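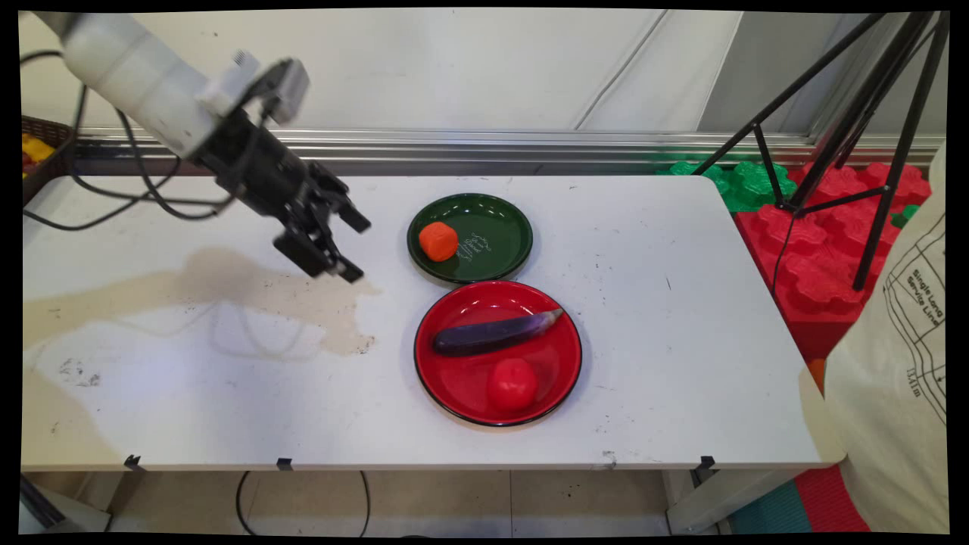 9/27/25 | 4 min read | 2 comments | 11 shares

The integration team at Costix spent the summer comparing two parallel-jaw grippers on the same arm, one from Halvorsen and one from Skonditz. The engineer who ran the trials had expected the choice to come down to grip force. By July it had come down to finger geometry and latency.

"Force is easy to buy," the engineer said. "Both units hold a plastic tomato. The question is what the fingers do in the last few millimeters above a plate."

The test set is deliberately plain: toy food, plates with a raised rim, a white table. Each gripper was run through 535 pick attempts under the same Korisach controller, with the approach angle varied between batches. A rim contact was logged as a fault even when the pick succeeded.

The Halvorsen unit closed faster. In the first batches it also caught the rim more often, which the engineer attributed to the width of the fingertip. "We ground a set of fingers down and the rim faults dropped. Then the eggplant started rotating in the grip. You give up contact area, you lose control of long objects."

The Skonditz fingers were left as supplied. Their drawback was communication delay. The Korisach controller polls the gripper over a serial link, and a stall was sometimes reported after the arm had already begun to lift. A firmware update in July shortened the delay without removing it.

Color gave the camera some trouble. A red object on a red plate produced weak edges, and the segmentation threshold had to be set separately for that pairing. "That is a vision fault. We kept it out of the gripper numbers."

Cabling is still external on both setups. The engineer wants it routed along the links before the endurance run, planned for more than 2000 cycles.

Share (270)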